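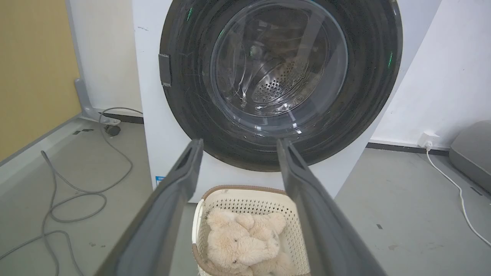 Lovar laundry arm kit: worth the money?
Forum: Home and small business automation

davina_t
Has anyone here lived with the Lovar kit for more than a few weeks? I run the laundry for a small guest house and I'm thinking of the two-finger version on the low base. Clidgate are quoting 860 pounds for the arm upgrade with the wrist camera, on top of a base unit, or 700 without the camera. I mainly want it to load and unload a front loader. Folding I can do myself.

hoklam
Had one since February. Loading is good, unloading is fair. It picks single items out of a basket well if the basket sits straight in front of the door. Put the basket off to one side and it spends ages shuffling the base about. Don't get the version without the camera, it needs markers stuck on everything and they peel off.

gyozo.sz
I'd disagree on unloading. Mine is poor at it. Wet sheets wrap round themselves in the drum and the fingers only ever get hold of a corner. It pulls, the corner slips, it tries again. After 9 attempts it stops and sends you a message. Towels are fine.

davina_t
Is that the long fingers or the short ones?

gyozo.sz
Long. The short ones don't reach the back of my drum.

Seungwoo_J
Long fingers here too and I don't get that with sheets, but I run a lower spin. Try it. The bigger problem for me was the door. The kit finds the porthole without trouble, but the handle on my machine is a small tab on the left of the ring and it missed it on most tries until I redid the door setup by hand. You move the arm to the tab yourself and save the position. Takes 2 minutes once you know where the menu is, and the manual doesn't say where the menu is. It's under Tools, then Fixtures.

vilmos_b
Going to be the awkward one. For that money you could pay someone to do the loading for a good while. I tested the kit for a month for our residents' laundry and sent it back. It did what the leaflet said, only slowly. A basket I can empty in a minute took it most of a tea break. Support from Clidgate was polite and the refund came through, so no complaint there.

hoklam
Slow doesn't matter if you're not standing there. I set it going and do the breakfasts.

vilmos_b
It matters if there are three machines and one arm.

hoklam
Fair enough. I've only got the one.

davina_t
One machine here as well. What about bulky things? We get cushions, bath mats, the odd soft toy a child has left behind.

Seungwoo_J
Soft toys are easy, there's plenty to grip. Bath mats with a rubber back are a pain because they go stiff and catch on the door seal. Cushions depend on the size of your door. Set the grip force to low for anything with long fur.

gyozo.sz
Keep cables off the floor on the side the base drives in from. Mine ran over its own charging lead and wouldn't move until I'd lifted it clear.

davina_t
Thanks all. I've asked Clidgate for a trial with the long fingers and the camera. Will post once I've had some sheets through it.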